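Weightlifting belt

A weightlifting belt is a stiff band worn at the waist for heavy squats and deadlifts. Mine's black leather with a buckle, and I love it!
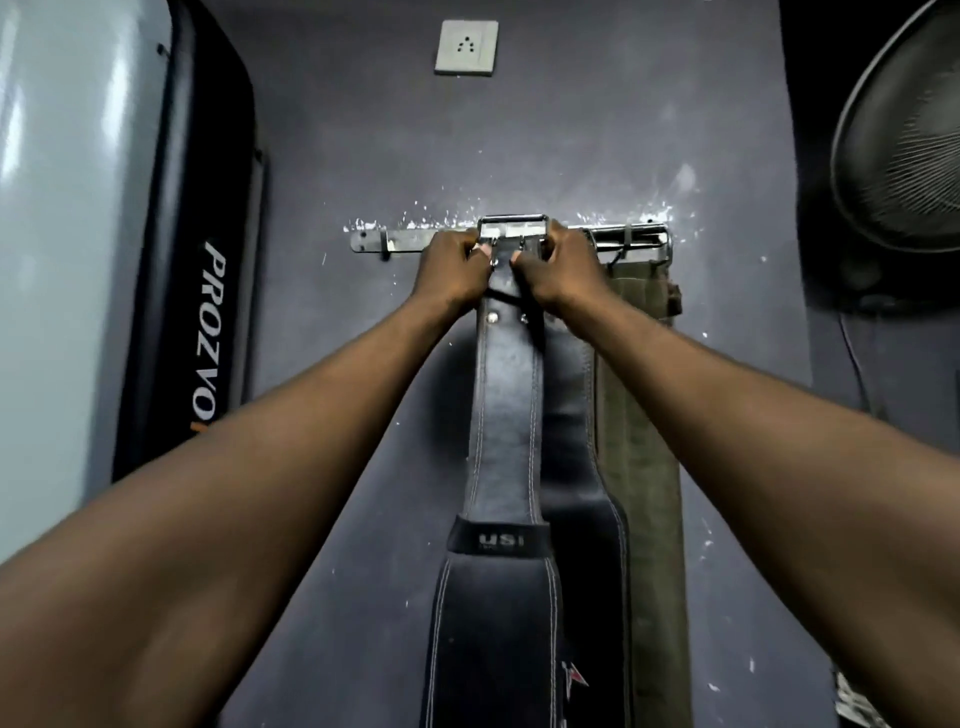

Leather takes ages to soften (mine took 9 weeks), while fabric ones feel comfy from day one. Some lifters at Peltlow, my Saturday gym, swear by fabric.

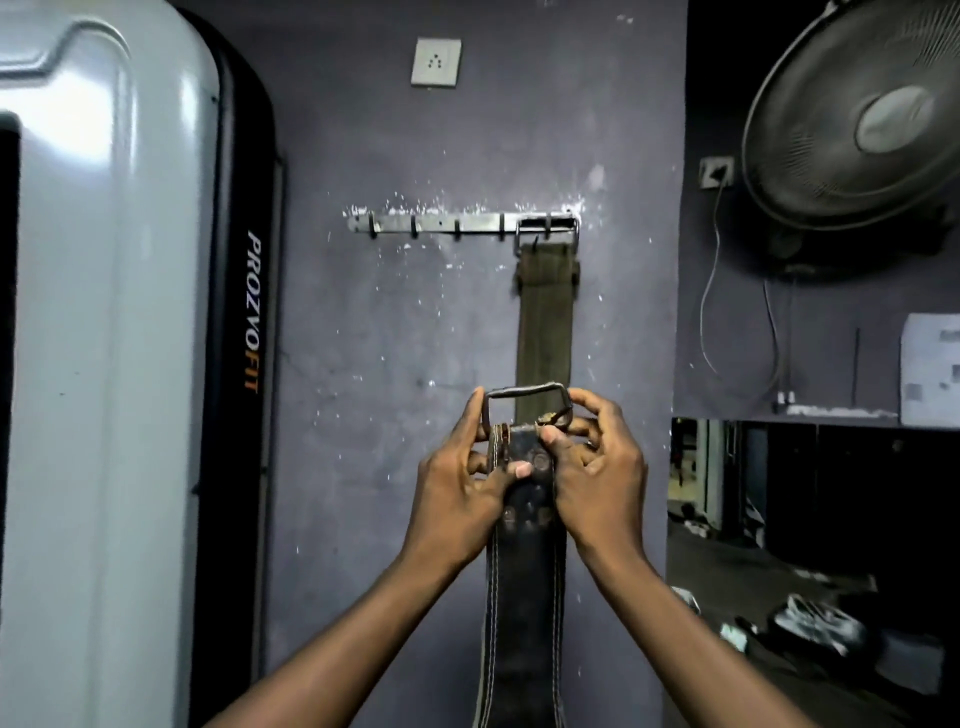
Hang a belt by its buckle and it keeps its shape, though I've seen plenty rolled up in gym bags. Wipe leather down now and then, and go easy on the conditioner.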